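Robots manipulateurs : une charte de bonne conduite qui n'engage pas à grand-chose

Trois pages, des verbes au conditionnel et aucune sanction. La charte de « bonnes pratiques d'évaluation » présentée dimanche par Dikumance, avec les fabricants Flalline et Buschmann, promet de mettre de l'ordre dans les démonstrations de bras robotisés. À la lecture, on peine à voir ce qu'elle changera.

Le texte demande aux signataires de publier le nombre total d'essais, échecs compris, et de décrire la surface de travail : couleur, texture, quadrillage éventuel, état de propreté. Un taux de réussite ne pourrait plus être annoncé sur moins de 200 saisies. Fort bien. Sauf que chaque fabricant reste libre de choisir ses objets, son éclairage et son tapis, et que personne d'extérieur ne vérifie les relevés.

Flalline revendique ainsi 90 % de réussite sur 3 579 essais. Le chiffre impressionne, mais l'entreprise ne précise pas combien de séries ont été écartées pour « réglage », un motif que la charte autorise sans le définir. Interrogée sur ce point, elle renvoie à une annexe à paraître en mars.

Reste la question du support. Un revêtement pelucheux ne réfléchit pas la lumière comme un plateau lisse, et des lignes claires peuvent servir de repère à la caméra comme la gêner. La charte prévoit qu'on le signale, sans fixer de modèle de référence. Deux laboratoires pourront donc afficher des résultats conformes et impossibles à comparer. Même l'ombre portée de la pince, qui assombrit une partie du plan de travail, n'est mentionnée qu'en note.
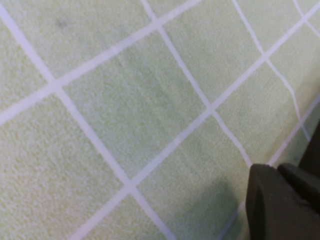 Pour Edit Fülöp, le document a au moins le mérite d'obliger les fabricants à écrire leurs échecs quelque part, et il serait « absurde d'attendre une norme parfaite pour commencer à tenir un registre ». Elle admet toutefois qu'un registre que l'on remplit soi-même « vaut ce que vaut celui qui tient le stylo ».

Foder, sollicité pour rejoindre les signataires, n'a pas donné suite. Dikumance assure que la porte reste ouverte et parle d'une révision du texte, sans avancer de date.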